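Jullness Kitchen Challenge

The Jullness Kitchen Challenge is a student robotics project and small annual competition run by the Jullness engineering club. Teams programme a single robot arm to carry out household tasks on a toy kitchen. It grew out of an evening class in basic control and is open to students who have finished the introductory term.

Format

Each team has 12 attempts at a task, drawn from a list published at the start of term. The tasks involve picking up, moving and setting down small objects on a play counter. Teams may practise with the arm beforehand, but the final layout of the objects is chosen by the club on the day. Earlier editions used foam blocks on a bare board. These were dropped after members complained that a program written for blocks was of little use for anything else.

Equipment

The arm is fitted with a two-fingered parallel gripper. The counter has a clear acrylic strip along its front edge, and the object set includes a stainless steel pot, a folded purple cloth, a fork and toy corn. The cloth stays in the set for most tasks, including those in which it is not to be moved.
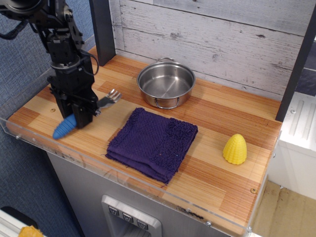 Software for the arm is written by the students on top of a shared library known as Kimeo, which handles joint limits and the emergency stop. Teams may not alter this layer. Everything above it, including grasp selection and path planning, is left to them, and code is handed in together with a short written log. Runs may be abandoned by a team member at any time, but an abandoned run counts as an attempt.

Scoring

Scoring is out of 2000 points per task. Most of these are given for placing the object within the marked target, with smaller amounts for time and for leaving other objects where they were. A team loses points if the gripper strikes the counter. The time allowance was lengthened from 2 minutes to 8 in the second edition, as several entries had been stopped while still moving correctly.

The fork is generally regarded as the hardest object in the set. Its ribbed blue handle is much thicker than its tines, and a grasp planned for one end does not suit the other. Teams have differed on how to approach it. The Skurkton group planned for the handle only and gave up any run in which the handle could not be reached. The Memon group wrote separate routines for each end and chose between them at the start of a run, at the cost of a slower program.
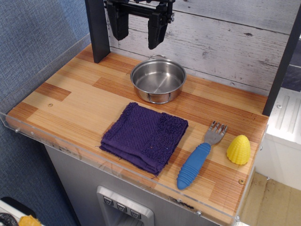
Mudassar Ghauri, in a comment on the club's results page dated April 6, 2022, wrote that the rules gave too much weight to final position and too little to how an object was held on the way. He argued that a team which dragged a fork into the target could outscore one which lifted it cleanly and set it down slightly outside. He also asked for the practice logs to be published with the scores.

The logs have been published since then. The weighting for position was kept, and a separate mark for lifting was added to the fork task only.

See also

Educational robotics
Robot end effector
Motion planning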